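Evport Club Cricket Scoreboard

The Evport is a portable electronic scoreboard for club, school and charity cricket matches. It shows the total, wickets, overs and last innings in digits 200 mm high, and can be read from the far boundary on most grounds.

The scorer works it from a handset or a phone, with a range of around 170 metres. A full charge covers a 50-over match - for a two-day game you will want the spare battery. The cabinet weighs 16 kg and has a carrying handle on each side. 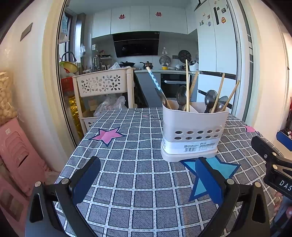
Team names are slotted in above the digits on printed strips. Two blank strips come with the board, and we can print others to order. Celebrity and sponsors' matches often need names at short notice, so please ring before noon if you want them sent the same day.

Price: £475 including VAT
Delivery: five working days, UK mainland
In the box: scoreboard, handset, charger, two blank name strips
Sold separately: spare battery, tripod stand, rain cover

The stand from the older Gurkilberg board also fits the Evport. The Gurkilberg rain cover does not.

For hire rates and club orders, contact Agnese Dambrauskienė in the sales office.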